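Westska Packing Bench Guide
Section 2: Boxes and Cards
Revised 21 May 2026 by Hanneke Boersma

Section 1 dealt with getting the bench into the room and persuading it to stay level. This section covers the bit people think they can do without reading, namely putting a card in a box and closing the lid. It applies to the Cloten gift range only. For the larger Huma sets, go to Section 5 and bring a snack.

Before you start

You will need an empty stretch of bench on your packing side, a tray of boxes, a tray of cards, the order sheet and a pencil. Pens are not allowed at the bench. There was a run in December in which 531 lids went out with a small blue dot on them, and the customer did not take it for a design feature.

1. Wash and dry your hands. Hand cream is lovely stuff. Put it on at the end of the shift.

2. Pull your chair in and set the height so your forearms rest level on the bench. If the chair sinks by itself, swap it for another and tell Radosław Ziółkowski, who keeps a list. The list is long but he does get to it.

3. Set the boxes at your left and the cards at your right. Left-handers may reverse this, provided they put it back for the next person.

4. Check the colour name on the order sheet against the label on the tray. Our supplier, Cieślak, has sold us three greens over the years under names that would suit a range of bath salts. Go by the code on the label and ignore the poetry.

Checking the box

5. Take one box from the tray by its short end. Keep your fingers off the top.

6. Tilt it towards the light and look along the long upper face. You want an even surface all the way to the corners. A box can look perfect lying flat and dreadful at an angle. 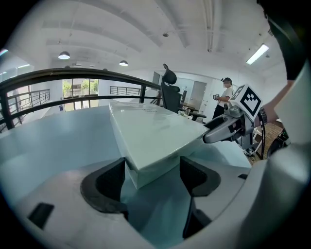 Fig. 2.1. Pale green box with the long upper face tilted.

7. Run your eye along every edge. A sharp corner is a good corner. A soft one goes in the seconds bin, even if it's only a bit soft, and even if it's nearly home time.

8. Look at the print. It should be straight and unsmudged. Faint is acceptable on the paler colours, and Cieślak assures us it is deliberate. Missing altogether is not acceptable, however confidently it is explained.

Note: A full tray order is 2,000 boxes. You are not expected to check them all in one sitting. Stop at the break marker on the order sheet, which falls after box 725, and get up. Walk somewhere. Look at something that isn't a box.

CAUTION: Do not stack checked boxes on unchecked boxes. Everyone who has done this was sure they'd remember which was which.

Adding the card

9. Open the box fully and lay it on the bench with the hinge away from you.

10. Lift one card from the tray by its edge. Cards cling to each other in dry weather, so give it a gentle flex before you commit.

11. Stand the card upright and pinch it near the side, between fingertip and thumb. Keep the pad of your finger off the printed face as far as you can. Long nails are fine and short nails are fine; what leaves a mark is squeezing.
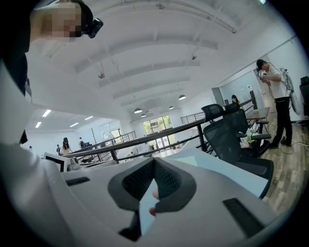
12. Lower the card into the box with the printed face up and let go when it touches the bottom. It should drop the last little way without help. If you find yourself pushing, you have either two cards or the wrong box — check for two cards first, as it's the less embarrassing answer.

13. Close the lid with a flat hand. A lid that pops back up usually has tissue caught in the hinge. Open it, tuck the tissue down and close it again.

14. Mark the order sheet in pencil at the end of each row. Marking it at the start of the row, in a spirit of optimism, is how we came to owe a florist in Ballarat a whole row of boxes.

If something looks off

The card is bowed. Put it under the flat weight until the end of the shift. It will probably come good. If it doesn't, it becomes scrap paper, and very nice scrap paper too.

The lid sits crooked. Try it the other way round. Lids on the older stock only fit one way and the arrow is inside, where it can't be seen.

The colour doesn't match the rest of the tray. Take it to the window before you decide. The lights over the bench turn most things slightly blue, including the staff.

You have one card left over and no boxes. Somewhere there is a box without a card. Start with the last row you packed and work backwards. Please don't post the card to the customer separately with a cheerful note. It has been tried.

Finishing up

15. Return unused cards to their sleeve, face to face, and write the number left on the outside.

16. Wipe the bench with a dry cloth. Damp cloths live in the kitchen and should stay there.

17. Push the chairs in, switch off the bench lamp and leave the order sheet on the hook by the door. Filling and sealing the outer cartons is covered in Section 3.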